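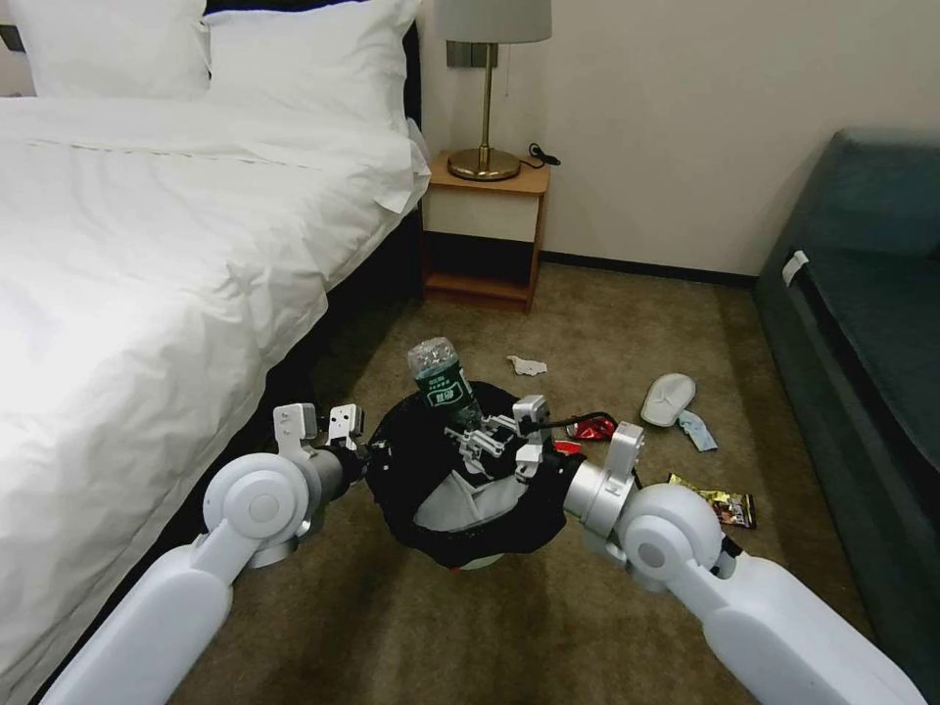
Slide 2 – What guests leave on the floor

OK, leave the slide up and let them look for a few seconds before I start talking. Then ask for hands: who here has stayed in a hotel room that got to this point by the second night? My hand goes up first.

What I want them to notice is how little of it made it into the bin. There's a tissue on the carpet, a red snack wrapper, a light blue one all crumpled up next to a slipper. And the slipper is on its side. I love the slipper (pause for the laugh, if there is one). The bin is right there between the bed and the sofa!

Tell the Landik story. When I started there I had a floor of rooms on the early shift, and I thought the job was beds. Beds are the easy part, you learn a bed in a week. Floors took me the whole winter. You do the big stuff, you feel great, you turn on the vacuum and there goes a scrap of wrapper under the sofa, and now you're on your knees with a flashlight.

So, my order for a floor, which I still use at home:

Shoes and slippers first. They aren't trash, they belong to somebody, and they hide things. Pick up, look underneath, set them together by the bed.

Then bottles. Say the bit about caps here. If there's water left in it and it's a guest who is staying on, ask or leave it on the nightstand. At the Prullano we had a card for this. Don't read out the whole card, I went on way too long last time.

Wrappers and tissues next, big ones and then scraps. Gloves on for tissues, please. Walk from the door toward the window and don't double back.

Liner last. Fold the edges of the bag well down over the rim so it can't slide in when something heavy gets dropped on it. Point at the black liner on the slide, the folded edge is easy to see even from the back row.

Numbers, quickly, they're in the handout too. We kept a tally at the Prullano in February: 331 checkout rooms, and in 56 of them we found something on the carpet after the room had been called finished. Mostly small scraps. I was annoyed for a day and then I looked at which rooms were mine – yep, plenty.

If somebody asks about bigger bins: we tried them. People still missed. Moving the bin closer to the bed helped more, but then it's in the way of the vacuum, so pick your battle.

Check the clock. If it's past 2:40, skip the carpet stain stuff and go straight to sofas, slide 3. Drink some water.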